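The Long Life of a Pair of Trousers

In Gullasthorpe the mending shop opens at ten and the queue is there before it. Most people carry one thing in a bag: a coat with a torn lining, a school skirt that needs letting down, work trousers gone at the knee. Lavanya Palaniappan has run the shop for 12 years. She took it over from a dry cleaner who kept a sewing machine in the back for hems, and for the first few months hems were nearly all she did.

Now the hems are a small part of it. She relines coats, turns collars, replaces zips and patches the inside of thighs, where trousers wear out long before they look old anywhere else. A new zip takes her less time than people think. A new lining takes much longer, and she tells customers so before they leave the coat.

Good wool cloth will outlast the thread that holds it together. Seams go first, then pocket bags, then the edge of the hem where it rubs on the shoe. None of these is hard to put right if the garment comes in early. A split seam caught in the first week is a straight line of stitching. The same seam left until spring has frayed on both sides, and there may be no allowance left to sew into.

Older clothes were cut with this in mind. A jacket bought from Mollah, the outfitter that stood on the market square until 2000, had spare cloth folded into the side seams and the back of the waistband. Customers still bring them in. Palaniappan can let one out for a son or a nephew and leave very little sign of it apart from a slightly darker stripe where the cloth has not seen daylight.

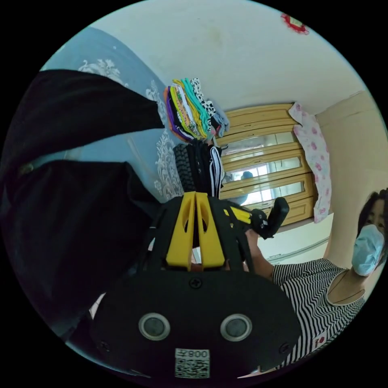 Can black cloth be mended so that the repair does not show?

It depends on how far the cloth has faded. New black thread on trousers that have been washed for years will stand out, so the mender picks a thread a shade or two lighter and tests it on the inside of the hem first.

Fading is the usual complaint with dark clothes, and washing causes most of it. Palaniappan's advice is to turn them inside out, use cool water and fill the drum only halfway. Trousers worn to an office can go several days between washes if they are hung up at night by the cuffs. Coats need a brush far more often than they need cleaning. She sells a plain bristle brush at the counter and says it is the best value in the shop.

Moths are the other trouble. They go for wool that has been put away with food or skin on it, and they like the parts nobody looks at, such as the underside of a collar. Cedar blocks help a little while they are fresh. A clean coat in a closed cotton bag does better.

The shop has six people at the machines this year. Two of them trained in Vekholm, where the evening college runs a tailoring course that fills up each April. The course starts with unpicking. Students spend their first lessons taking apart old jackets from Wolov, a clothing wholesaler, and laying the pieces out in the order they came off.

Palaniappan keeps a tin under the counter with 100 or more odd buttons in it, sorted by size and then by colour. Anyone who has lost one is welcome to look through. If there is a match she sews it on while they wait, and checks the others for loose thread before she hands the coat back.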